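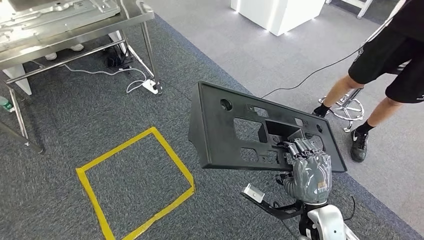 Black panel in hand, Tarncombe, with the taped square on the carpet next to it

From: Princess Lagman
To: shopfloor-change list
Subject: Re: [shopfloor-change] What happens to the loaders?
In reply to: Mirsad Ionescu, Jun 17, 2020

Mirsad Ionescu wrote:

> Hello all. New to the list, long-time lurker on the web archive.
>
> We run a small trim shop, two lines, mostly molded parts that come
> off a cart and go onto a fixture for clips and foam. Our owner went to
> a demo and came back talking about a robot with hands for the loading
> end. I have eleven people who load, some of them since before I was
> hired, and they all know about the demo because of course they do.
>
> I have read the thread from April about palletizers but that is a
> different animal. A palletizer sits in a cage and does one thing. This
> would be standing more or less where Bogdan stands.
>
> So, for anyone who has lived with one of these:
>
> 1. What did your loaders end up doing all day?
> 2. Who teaches the thing, and do they get paid for it?
> 3. Is the part handling any good? Ours are big, flat and full of holes,
> and they flex.
> 4. What would you do differently in the first month?
>
> Not looking for a sales talk. We have had one.
>
> Mirsad

Hi Mirsad, and welcome! I have been hoping somebody would ask this, because I have been boring everyone at home with it since spring and my family would like me to find another outlet.

For those who don't know me, I'm the day lead for panel prep at Grovon's Tarncombe site. We do black molded panels, the big ones with the cutouts and the bracket in the middle, plus a few stamped metal pieces that get married up to them later. We've had the Zalen trial going in the upstairs room since April. It isn't on the line yet. So take this as a report from partway in, by somebody who likes the work a lot and also has to look the crew in the eye every morning.

I'll go in your order, more or less.

> What did your loaders end up doing all day?

Loading, still! I want to say that first because the talk in the break room ran way ahead of the facts. We move 3,000 panels in a normal week and every one of them is still picked up by a person. The robot's parts are all trial parts and they never go to a customer.

What has changed is what some of the loaders do for part of the day. We have three of them on rotation upstairs: Tania Navaratnam, Illia Hladun and Svyatoslav Derkach. Each does a stretch with the robot and then comes back down to the line. At first I had it set up as whole weeks upstairs and that was a mistake. They lost the feel for the line, and the people left on the line felt like they were covering for somebody's vacation. Now it's half shifts and the grumbling has mostly stopped.

The part I didn't see coming is how much they talk about the job now. Loading was always something you picked up by standing next to somebody for two weeks. You would never hear anyone explain it. Then Tania had to tell an engineer why she takes the panel by the edge of the center opening when she turns it, and not by the outside rim, and she stood there with a panel for a good while working out the answer. (The rim bends when you tip it. The part around the opening is stiffer. She has known this in her hands for nine years and never said it out loud.) The engineer wrote it down, and so did I, and it went into the training sheet for new hires the same afternoon. We should have had that sheet years ago.

> Who teaches the thing, and do they get paid for it?

The loaders teach it, with a Zalen engineer in the room. And yes, they get paid for it, but only after a fight that I would tell you to have up front.

Our HR people first wanted to call it "participation in a pilot," which sounded lovely and came with no money. I argued that showing a machine how to do your job is skilled work, same as training a new person, and we already pay a trainer rate for that. Polishchuk (they're the outside outfit that does our job grading) looked at it and agreed that it matched the trainer grade. So now anyone on rotation gets trainer rate for the hours upstairs. Get it in writing before the first session. We got it three weeks late and then had to go back and fix timesheets, and I never want to see those timesheets again.

The other thing we put in writing is that nobody on rotation can have their job cut as a result of what they taught. Management took longer over that sentence than over the whole rest of the plan. It's good for two years. Two years is not forever and I've told my crew so in plain words. Svyatoslav asked me what happens in year three and I said I don't know, and that I would rather be asked that every month than have people stop asking.

> Is the part handling any good? Ours are big, flat and full of holes, and they flex.

Okay, so this is where I get excited and you should all feel free to skip ahead.

When I first saw the hand I figured it would go for the edges like a clamp. But with fingers you can come at a panel like ours from the openings, and curl over the inside edge of a cutout, and then you have a big floppy part held near its stiff middle. Which is Tania's grip! The first time I saw it held that way I made a noise that I'm told could be heard in the corridor.

Now the less thrilling side. We have logged 1,564 tries at the pick-turn-and-place since the start, and 648 of those needed a person to step in. Sometimes that's as small as nudging the part square. Sometimes the panel is on the carpet. I know how those numbers look and I'd sooner you had them from me. The count covers everything back to day one, when it could barely find a panel, and it doesn't sort the old tries from the new ones. I've asked for it split by week and will post it here when I have it.

On flex, it does okay if the part comes to it in the same position each time. If two panels are nested and stuck together it doesn't know. Any of my loaders can tell from the weight before it's an inch off the stack. Illia says it's the sound, too, there's a kind of click when the second one lets go. We haven't found a good answer for that one and if your molded parts nest, ask your vendor about it on the first day and make them show you on your own parts.

Speed: slow. It's slower than a new hire in their first week. I don't care about that yet and I'd be a bit suspicious of any shop that did.

> What would you do differently in the first month?

Oh, plenty. In no special order:

Let everybody see it. We started with the door shut because somebody thought it would be a distraction. So for two weeks the whole floor had a picture in their heads that was much worse than the real thing. When we finally opened up the room at lunch, people came up in fives and sixes, watched it try for one panel, and a lot of shoulders came down. They also had terrific suggestions. The second-shift folks spotted a problem with the way we were presenting the parts in under ten minutes.

Pick the rotation by asking who wants it, then make sure it isn't only the young ones or the gadget people. Svyatoslav did not want it. He said so at length. I asked him to come up for one session as the person who would tell us what was wrong, and he is now the one the engineers go looking for when they get stuck. He still says he doesn't like it. He's entitled to that and it doesn't make his notes any less good.

Watch the boring stuff on the floor. Cables, mainly. You get a power strip and then a second one and then somebody's long lead goes clear across a walkway. We do a walk-around now at the start of each session and whoever is on rotation can stop things until it's sorted, no permission needed.

Keep the stop decision with the operator in general. We had one afternoon when an engineer wanted just one more run and Illia wanted to quit because his wrist was sore from resetting parts. He was right and it should never have been a discussion. Which brings up something I want to ask the list: resetting parts is a job of its own, and it's a tiring one. You're bending and lifting a panel back into place over and over with none of the rhythm you get on a line. Has anybody measured it? Our safety rep doesn't have a category for it. I've been swapping people every 40 minutes on a hunch and I'd love to have something better to go on.

And tell your owner to come and load for a morning before he signs anything. Ours did (I have a lot of respect for her for doing it) and the questions she asked the vendor afterward were much better than the ones she had before.

You mentioned Bogdan and where he stands. I thought about that line all evening. We had the same worry about spots on the line, people are attached to them, they have their mug shelf and their good light. We decided that wherever the robot goes when it comes downstairs, it goes in a new position and no one gets moved out of theirs to make room. It costs us some floor and the layout guy was not pleased. It may be the cheapest thing we've done for morale, though, so if you have the space I'd push for it.

Happy to send you the wording of our trainer-rate memo and the two-year sentence, with the names taken out. Write me off list. If your folks would like to talk to mine directly, Tania has said she's up for a call, and she'll give it to you straighter than I do.

I owe this list the weekly split and the answer on nested panels. If I haven't posted either one in a month, please nag me.

Princess

--
Princess Lagman
Day lead, panel prep
Grovon, Tarncombe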